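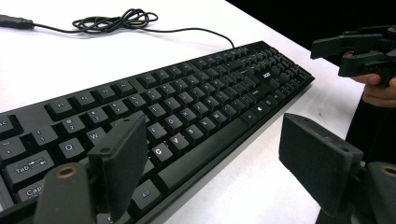 *Page last changed: January 2021*

## Typing speed and layout: our report so far

We wanted to know if pupils at Flovesgate type faster after a term of short daily practice. 40 pupils took part, all on full-size keyboards with a number pad. Each one copied the same passage of 2000 characters in June and again after the practice term.

The passage came from a Sovia reading book. We left out the number pad — it was hardly needed for the text.

Errors were marked by hand, and this took longer than the typing. Two pupils missed the second test and their first scores were removed. The tables still need checking.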